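Plornby gripper safety handbook, second edition
Reviewed 2 August 2019

The Plornby handbook has 172 pages and covers small grippers working near people. The chapter on pinch points is the best: keep fingertips closed on approach, set a force limit for each task, and write it down. The section on household furniture such as plastic drawer units is short but sound.
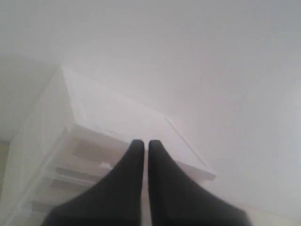

Girard disagrees about the force limits and finds them too cautious for stiff drawers. I would still start low. The index is poor, and rule 6 appears twice with different wording.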